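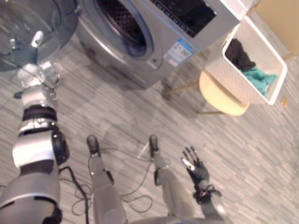
**Laundry basket** — open container for carrying clothes to and from a washing machine. Usualy plastic or wicker. Handles are cut into the short ends or molded into the rim.

## Use

Set beside a front-loader, on a chair or stool. Saves bending. Clothes go straight from basket to drum and back, door left wide open.
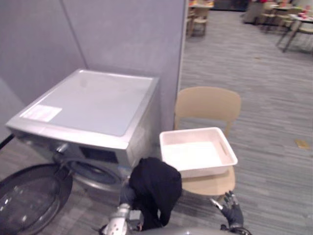 Shallow types suit small loads — a shirt, a towel. Deep ones hold up to 8 kg, heavy when wet.

## Types

Perforated sides let air thru, so damp things don't go musty. Solid sides catch drips.
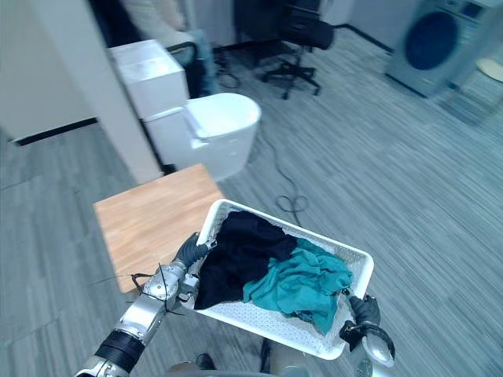 Held at a tilt, one hand at each end. Overfilled baskets drop socks.

## See also

- Hamper
- Clothesline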